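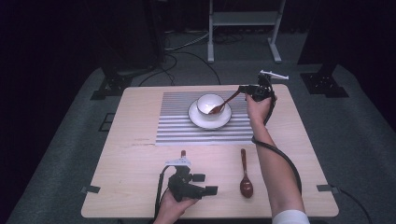
White cup and saucer, wooden spoon, striped placemat.

Vimach Tea and Coffee Board > Brewing > Chicory instead of evening coffee, my notes after one winter

4 min read

skevell_tom
07/06/2020

Good day to everybody. I am reading this board for a long time but I write rarely, so please forgive my English, it is my third language.

In February my doctor asked me to stop coffee after lunch. I was drinking four cups a day and I slept badly. I did not want herbal tea, because for me it is a drink for when you are sick. So I began with roasted chicory root, which my grandmother drank all her life. I wish to share what I learned and to ask some questions.

I have tried two kinds. The first is from a small roaster in Viltau, sold in a paper bag, coarse pieces, quite dark. The second is the Serrano powder, the one that dissolves. The Viltau one I simmer in a small pot, one spoon for one cup, over low heat, and then I pour it through a cloth. The powder I only stir with hot water.

The taste of the coarse one is much deeper, a little like burnt sugar and bread crust. But it is also bitter at the end, and this bitterness stays in the mouth. My questions are these: how long do you simmer it? And do you add the milk in the pot or in the cup?

mugwort
Welcome! Milk in the cup, always. If you put it in the pot you get skin on top and a pot you will hate washing.

For the bitterness, I think you just cook it too long. Try 4 minutes and then taste.

harbor_kettle
I don't agree with the short time. Four minutes gives you brown water. I do mine for ten at least, with the lid on, and the bitterness is the whole point. If you want sweet, buy the Serrano and be happy.

skevell_tom
Thank you both. Until now I simmered it fifteen minutes, so maybe this explains a lot. I will try both times and compare.

pale_roast
Does it matter what spoon you measure with? I ask seriously. My wooden one holds nearly double what my teaspoon holds, and I was wondering for weeks why my chicory was so strong.

harbor_kettle
Weigh it. Six grams for a normal cup. Spoons are for stirring.

mugwort
Not everyone wants a scale on the table at nine in the evening. Use the same spoon every time and adjust until you like it. My mother never weighed anything and her chicory was better than mine.

pale_roast
I have a scale but the battery is dead since Christmas, so for now it is the spoon. I will use the small one.

skevell_tom
I have now done the comparison, on two evenings, with the same amount of chicory. The short one was thin, I must agree with harbor_kettle. But ten minutes was still too bitter for me. Seven minutes, lid half open, was the best. I also put a very small pinch of salt – an aunt from Skevell told me this – and the end became softer.

harbor_kettle
Salt, no. You are covering a fault. Probably the root is roasted too dark. Ask the Viltau people if they have a medium roast, they used to sell one.

mugwort
Salt is fine! People put it in coffee in many countries. Let him enjoy his cup.

linden_23
One remark for all, please be careful with the quantity in the first weeks. I drank over 2 liters a day when I started, and my stomach was very unhappy. Chicory has a lot of inulin and not everybody digests it well. Also, if you have an allergy to ragweed, ask your doctor before.

skevell_tom
This is useful, I did not know it. One cup after dinner is enough for me. About the sleep – it is better, but I also stopped reading the news in bed, so I cannot say which one helped. I wrote to the roaster about the medium roast and I will tell you when they answer.

pale_roast
Please do. If they ship, I would take a bag also.

Thread viewed 566 times

Contact the moderators | Copyright Vimach Tea and Coffee Board | Back to top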